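Stosia Computer Repair & Resale – Frequently Asked Questions
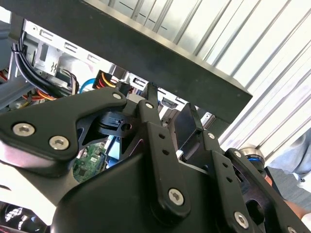

Quick answers first, long ones further down. If yours isn't listed, call or stop by the Trillville shop. Email works too but it's slow, sorry.

Do I need an appointment?

No. Drop-off any time we're open. Pickup after 8 in the morning, side door, ring the bell.

Do you look at laptops?

Yes, most of them. Not tablets, not phones. Try Michailidis on the corner for phones.

How much to find out what's wrong?

$27 to look at it. Comes off the bill if you go ahead with the repair. If you don't, that's all you pay.

How long does it take?

Depends. Dead power supply, same day if we have one on the shelf. Liquid damage, a week or more. Parts on order – we'll text you when they land, please don't call every morning.

What should I bring?

The tower and its power cord. For laptops, the charger, always the charger. Leave the monitor, keyboard and mouse at home unless one of them is the problem. Write your login on the drop-off slip or we can't test past the sign-in screen.

Will I lose my files?

Usually not. But back up first if the thing still turns on. We sign off on hardware, we can't sign off on your photos. If you want a backup done before we touch anything, tick the box on the slip. Costs extra, price depends on how much is on there.

Can you get files off a drive that clicks?

Stop using it. Unplug it now. Sometimes we can, sometimes it has to go to a recovery lab and that gets expensive fast. We'll tell you which before you spend anything over the look-at-it fee.

My PC turns on but the screen is black. Anything to try first?

Check the cable is in the graphics card and not the motherboard port. Then try a different cable. Then pull the memory sticks and push them back in till they click (power off, cord out). Still black, bring it in.

It's loud. Is it broken?

Probably dust. Full clean-out is cheap and takes around 90 minutes, longer if there are pets or smokers in the house. If it's a grinding noise it's a fan bearing and the fan gets replaced.

Is my old computer worth fixing?

Ask Nektarios Gavalas at the counter, he'll give you a straight answer. If the repair costs more than a decent used machine, we say so. Lots of people just need a solid state drive and more memory.

Do you buy used machines?

Yes, desktops mostly. Working or not. Offers are good for the day you get them. We wipe every drive before resale, and you can ask for the wipe report.

What's the warranty?

90 days on repairs and refurbished desktops. Covers parts we put in and the labor. Doesn't cover spills, drops, or viruses you pick up afterward. Keep you receipt.

Do you do business accounts?

We do. Minimum five machines, billed monthly. We also come out to offices on Molier Road and in the streets behind it – anywhere further, ask first.

Do you recycle?

Towers, laptops, cables, power supplies: free. No tube TVs, no printers, no loose batteries. We stopped taking printers in March and we're not starting agian.

What if I never pick it up?

We hold finished jobs for 90 days and text you twice. After that it goes to parts.

How do I pay?

Card or cash. No checks. Deposits only on special order parts, and those are non-refundable once the order's gone in.

Where do I park?

Behind the building, two spots marked Stosia. The ones by the fence belong to the dentist – they do tow.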